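4.3 The open day at Bruvanach

The most useful afternoon of the whole project was one we had planned as outreach. In December we opened the Bruvanach lab to the public from 1 p.m., with the Hengate simulator running on the large wall display and a keyboard and joystick set out for anyone who wanted to drive. We counted 565 visitors at the door, far more than the room was meant for, and the line for the joystick went past the stairs for most of the afternoon.

Visitors worked in the playroom world, one of the 36 indoor worlds that ship with Bokavero (Section 3.2). We picked it because a child can see at a glance what the job is: there are letter blocks, there is a row, and the arm has to move a block without spoiling the rest. Each turn lasted 5 minutes. Before a turn started, the operator reset the world and read the task aloud, and after that we kept our hands off, which was harder than we expected!

What struck us first was how quickly people stopped asking about the arm and started arguing about the blocks. Groups of strangers debated which end to start from and whether the gripper should come in from above or at a slant. Several children found approach angles that our own planner had never tried, and two of those are now in the Fankhauser planner as standard options. We would happily trade a month of tuning for another afternoon like it.

Figure 7 gives the view that drivers had at the joystick, with the gripper open above the rug and the blocks on their square of cardboard.

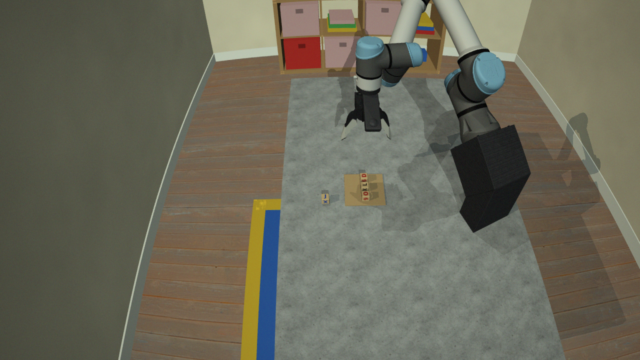

Figure 7. The playroom world in the Hengate simulator.

Depth was the main source of trouble. With a single fixed view, drivers tended to stop too high, close the fingers on air, and then come down too fast on the second try. Shadows helped some of them a great deal, and a few worked out for themselves that the shadow could be used to judge height. We have since made the shadows sharper in all worlds and added a second view from the side.

The logs from the day give us 1,000 complete attempts, all of them by people with no training. They are messy, full of hesitation and sudden changes of mind, and we are delighted to have them. Section 5 uses them as the test set for the intent model.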